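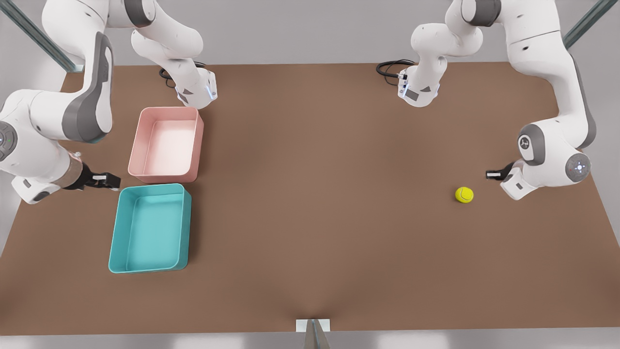 플레스트브리지(Plestbridge)의 에르나터(Ernater) 혈액센터가 혈소판 성분헌혈 중 손 운동과 채혈 중단의 관계를 살펴본 결과를 2월 17일 토요일 공개했다. 성인 헌혈자 184명이 참여했고, 모두 같은 센터에서 같은 기종의 성분채혈기로 헌혈했다. 참가자는 두 집단으로 나뉘었다. 한쪽은 기계 안내에 따라 필요할 때만 주먹을 쥐었고, 다른 한쪽은 그림 오른쪽에 놓인 것과 같은 황록색 테니스공을 손에 들고 2분마다 천천히 쥐었다 폈다. 센터는 공을 쥔 집단에서 혈류 저하로 채혈기가 멈추는 일이 더 적었다고 밝혔다.

혈소판은 혈액 속에서 지혈을 맡는 작은 세포 조각이다. 골수에 있는 거핵구라는 큰 세포에서 떨어져 나오며 핵이 없다. 혈관이 다치면 손상된 자리에 달라붙어 모양을 바꾸고, 다른 혈소판을 불러 모아 마개를 만든다. 이어 응고 단백질이 그 위에 그물을 치면서 피가 멎는다. 혈소판 수가 크게 줄어든 환자는 작은 충격에도 멍이 들고 코피나 잇몸 출혈이 오래간다. 항암 치료를 받는 환자, 골수 기능이 떨어진 환자, 큰 수술을 받는 환자에게 혈소판 수혈이 필요한 경우가 많다.

적혈구 제제는 냉장 상태로 몇 주 동안 둘 수 있지만 혈소판 제제는 보통 실온에서 계속 흔들어 주며 보관하고, 쓸 수 있는 기간이 며칠에 그친다. 연휴나 한파로 헌혈자가 줄면 혈소판 재고가 가장 먼저 흔들린다. 에르나터 센터도 지난 12월에 재고가 부족해 인근 병원과 공급 일정을 여러 차례 조정했다.

성분헌혈은 전혈헌혈보다 오래 걸린다. 팔의 정맥에서 나온 혈액이 기계 안의 원심분리 장치를 거치고, 혈소판과 혈장 일부가 분리된 뒤 나머지가 헌혈자에게 되돌아간다. 이 과정이 여러 번 되풀이된다. 정맥에서 나오는 혈액의 흐름이 약해지면 기계는 속도를 낮추거나 경보를 울리고 멈춘다. 간호사가 바늘 위치와 관을 확인한 뒤 다시 시작하지만, 중단이 반복되면 목표한 양을 채우지 못하고 헌혈을 끝내기도 한다.

이번 조사를 이끈 줄리아나 알바라도(Giuliana Alvarado) 연구원은 손 운동을 권하는 방식이 직원마다 달랐던 점에서 조사를 시작했다고 설명했다. 어떤 직원은 계속 주먹을 쥐라고 했고, 어떤 직원은 화면에 표시가 뜰 때만 쥐라고 했다. 헌혈자 쪽에서도 어느 정도 힘으로 얼마나 자주 쥐어야 하는지 묻는 일이 잦았다.

알바라도 연구원은 "팔뚝 근육이 수축하면 그 안의 정맥이 눌리면서 혈액이 밀려 나간다"며 "움직임 자체는 단순하지만 간격을 정해 둔 안내문이 우리 센터에는 없었다"고 말했다. 그는 너무 세게 오래 쥐면 손이 저리거나 바늘이 꽂힌 자리가 불편해질 수 있어 참가자에게 힘을 절반쯤만 주도록 했다고 덧붙였다.

집단 배정은 접수 순서와 관계없이 무작위로 이뤄졌다. 채혈기가 남긴 기록에서 중단 시각과 원인을 뽑았고, 바늘을 다시 조정한 경우는 간호 기록과 대조했다. 혈류 저하가 아닌 이유로 멈춘 경우, 예를 들어 헌혈자가 자세를 바꾸다가 관이 눌린 경우는 따로 분류했다. 헌혈이 끝난 뒤에는 팔의 피로감, 저림, 어지럼을 묻는 짧은 설문을 받았다.

공을 쥔 집단은 혈류 저하로 인한 중단이 적었고, 헌혈을 마치는 데 걸린 시간도 조금 짧았다. 채취한 혈소판의 양과 품질 검사 결과에서는 두 집단의 차이가 뚜렷하지 않았다. 팔이 피로하다는 응답은 공을 쥔 집단에서 더 나왔으나 대부분 헌혈 당일에 사라졌다고 답했다. 멍이 든 참가자는 양쪽 모두에 있었고, 센터는 이를 손 운동과 연결할 근거가 없다고 봤다.

조사에는 한계도 있다. 참가자 상당수가 전에 성분헌혈을 해 본 사람이어서 첫 헌혈자에게 같은 결과가 나올지는 알 수 없다. 어느 집단에 속했는지를 참가자와 간호사가 모두 알고 있었기 때문에 설문 응답에 영향을 줬을 수 있다. 한 센터에서 한 기종만 썼다는 점도 보고서에 적혔다. 정맥의 굵기나 당일 수분 섭취량은 참가자가 스스로 답한 내용만 반영됐다.

자료 분석은 의료 통계 업체 브렐리코(Brelico)가 맡았다. 분석 담당자인 케빈 에체베리(Kevin Echeverri)는 "중단 횟수의 차이는 확인되지만 한 번도 중단되지 않은 사람이 양쪽 모두 다수였다"며 "평소 문제없이 헌혈하던 사람이 방식을 바꿔야 한다는 뜻으로 읽을 자료는 아니다"라고 말했다. 그는 혈류가 자주 약해지는 헌혈자만 따로 모아 다시 살펴보는 편이 다음 순서로 알맞다고 했다.

센터는 결과를 반영해 채혈실 안내문을 고치기로 했다. 새 안내문에는 손 운동의 간격과 힘의 정도, 저림이 느껴질 때 바로 직원에게 알리라는 내용이 들어간다. 공 사용은 선택 사항이며, 공이 불편한 헌혈자는 말아 놓은 천이나 부드러운 손잡이를 쓸 수 있다. 공용으로 쓰는 물품은 헌혈자가 바뀔 때마다 닦거나 새것으로 바꾼다.

헌혈 전 준비 사항은 그대로다. 전날 충분히 자고 식사를 거르지 않으며 물을 넉넉히 마시는 것이 좋다. 아스피린처럼 혈소판 기능에 영향을 주는 약을 먹었다면 예약 전에 센터에 알려야 한다. 복용 중인 약을 헌혈 때문에 임의로 끊어서는 안 되며, 처방한 의사와 먼저 상의해야 한다. 헌혈 중 입 주위가 저리거나 손끝이 따끔거리는 증상은 채혈에 쓰는 항응고제 때문에 일시적으로 생길 수 있고, 이때도 직원에게 말하면 속도를 조절해 준다.

후속 조사는 타이페(Taipe) 지역의 협력 채혈소에서 진행된다. 이번에는 성분헌혈을 처음 하는 사람과 이전에 혈류 저하로 헌혈을 중단한 적이 있는 사람을 대상으로 한다. 참가 신청은 각 채혈소 접수 창구에서 받으며, 일반 헌혈 문진을 통과한 사람만 참여할 수 있다. 참가하지 않더라도 성분헌혈 예약에는 영향이 없다.

에르나터 센터는 보고서 전문을 채혈실 안내대에 비치하고, 요청하는 병원과 채혈소에는 조사에 쓴 설문지 양식도 함께 보낼 예정이다. 플레스트브리지 센터의 혈소판 헌혈은 예약제로 운영되며, 예약 변경은 전화나 방문으로 할 수 있다.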